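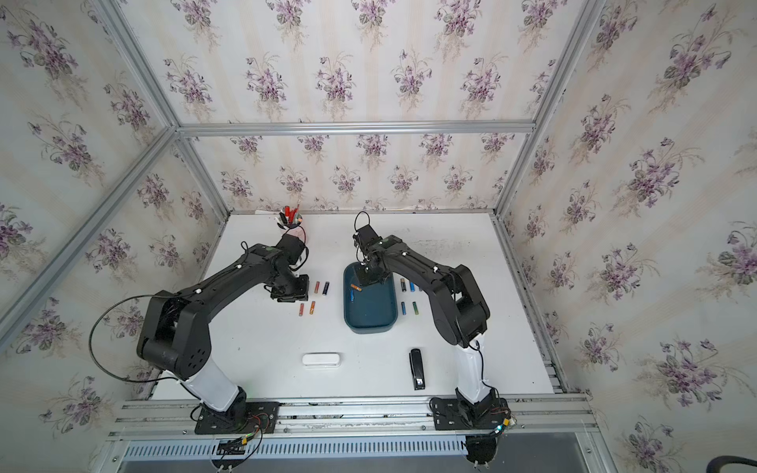 Elaine Camargo wanted to know why batteries. Why not boxes, or bolts, anything with corners. She'd asked it twice before the coffee came round, and the answer from the Fomano people was more or less a shrug — batteries roll, they're small, everybody has a drawer of them.

So, the open day. September, doors at 8, a queue already. Fomano had cleared half its ground floor for visitors and put the sorting cell up front, two arms over one white table, violets on the wallpaper behind. A teal tray in the middle. AA cells in it and either side of it. The rest of the building could wait, and did.

Sutrisno Mandagi ran the talk. Fast talker, no slides. The team has logged 1,884 pick attempts on this setup since spring, he said, and the ones worth watching are the misses. Somebody asked about speed. Slower than you, he said. Next question.

Most of us stayed at the glass for the side-by-side work, one arm to the left of the tray, one to the right, batteries laid out in short rows. Harder than it sounds. The arms share a rail and a tray and have to keep out of eachother's way.

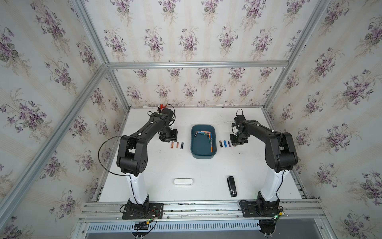
Up close

There's a wrist view too, on a monitor by the door, and that's where the kids ended up. Two black fingers, a lot of white table, the bin off to one side full of color. Sekar Sitompul kept the commentary going — standing cells are a differnt problem from lying ones, she said, you come in wrong and you knock it flat. Groans from the front row at the mere idea. 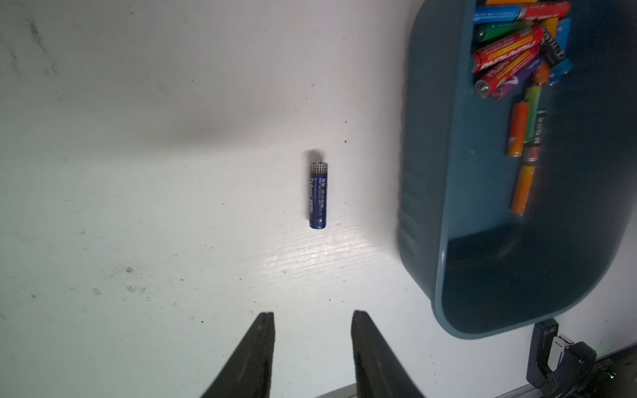

Wrist view: a blue AA on end, the bin to its right.

Tours leave every 24 minutes, last one at 2. Bring a jacket, the hall is cold.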